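How to hang a cloth backdrop with pinned letters behind a display table

Category: Stalls and displays
Time needed: one evening for the letters, 90 minutes for the hanging

These instructions cover a black fabric backdrop for a table display, taken across the back wall and returned along both sides, with cut-out lettering pinned to the face and a garment shown on a form at one side. The measurements are from the bay we use at the Vovirstead hall. Adjust them to your own space before cutting anything.

What you need
Black fabric, 567 cm long, in one piece if possible. We use Ferrand display cloth, matt side out.
Dark spring clips for the top edge, plus a few spares in any colour for the sides.
Coloured card or thin foam for letters.
Short dressmaking pins.
Steam iron or hand steamer.
Light grey or white table.
Mannequin form, upper body, with stand.

1. Prepare the cloth
Fold the top edge over by 16 cm and press it. The clips will hold this double layer. Press the remaining cloth from the reverse. If the cloth has been stored folded, expect some creases to stay in after one pass. Steaming once it is hanging takes out most of these, and it is quicker than a second pressing on the board.

Store the cloth on a tube afterwards.

2. Fix the top edge
Mark the centre of the cloth with a pin and the centre of the rail with a strip of tape. Clip the two together first, then work outwards, alternating left and right. Pull each section level before closing the clip. Do not pull it taut: tension at the top shows as diagonal lines running down from every clip.

Keep the spacing even. Where a clip falls on a corner, move it a hand's width to either side so that the cloth can turn.

3. Return the sides
Bring the loose ends forward along the side walls. Fix each at the top, then once at mid-height and once lower down if the side support allows. Small clips are enough for the sides, as they carry very little weight. Check from the front that no wall shows between the back and the return.

4. Cut the letters
Rounded type is easier to cut neatly than type with thin strokes and reads better against black. Pale and bright colours both work. Mid-browns and dark greens disappear at the back of a deep bay.

Draw the tallest capitals at 33 cm and scale the rest from those. For an outlined letter, cut the shape twice, the lower layer larger by a finger's width, and glue the two together. Wastamix paste dries flat on card, but test it on foam first. Leave the glued letters under a board overnight.

5. Pin the letters
Lay the words out on the floor and note the gaps. Start with the top row. Pin each letter at two points near its upper edge, passing the pin through the cloth and back out behind the letter. Large capitals need a third pin at the bottom.

Set the lower row so that the table display does not stand in front of it when viewed from normal eye level. Step back to the front of the bay after every two letters. Corrections made late leave pinholes, although these close up under steam in a woven cloth.

6. Dress the form
Place the form to one side, clear of the lettering. Button the shirt on the form, starting from the second button, and set the collar last. An orange or mustard shirt stands out well against black. Turn the form slightly towards the middle of the table.

7. Set the table
Leave a clear strip along the front edge. Glossy or translucent items, such as amber film or clear plastic, should lie where the light reaches them from above. Keep upright items to the middle of the table and flat items behind or beside them.

8. Lighting
Overhead light is normally sufficient. If you add a lamp, our Eltitier clamp lamp is fitted above head height and aimed at the letters. Light from the side will bring up every remaining wrinkle. 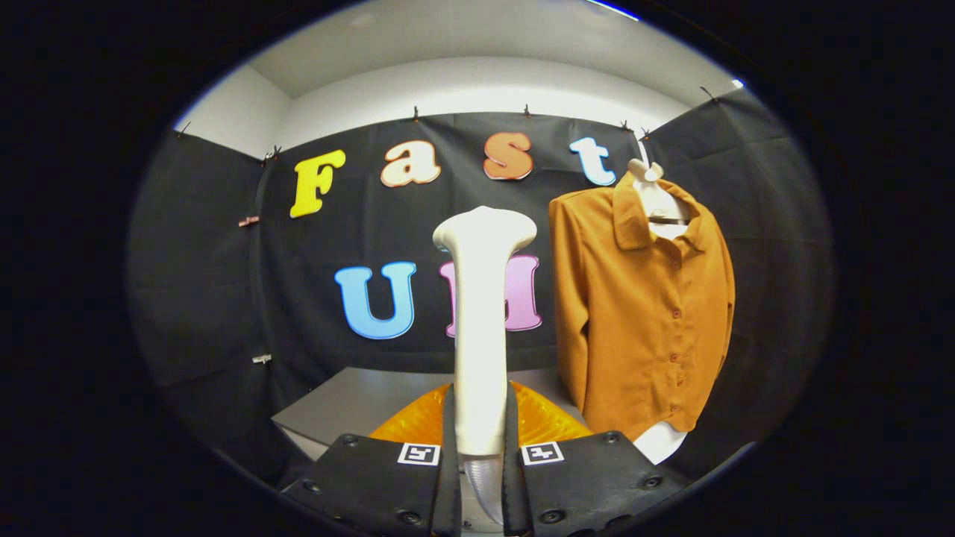

One reader replied that the second pin in step 5 can be left out for small lower-case letters in thin card, provided the remaining pin goes in on the centre line, and asked whether the 16 cm fold holds as well with a heavier cloth such as bolton twill, which had slipped out of spring clips twice at their own hall before they stitched the fold down.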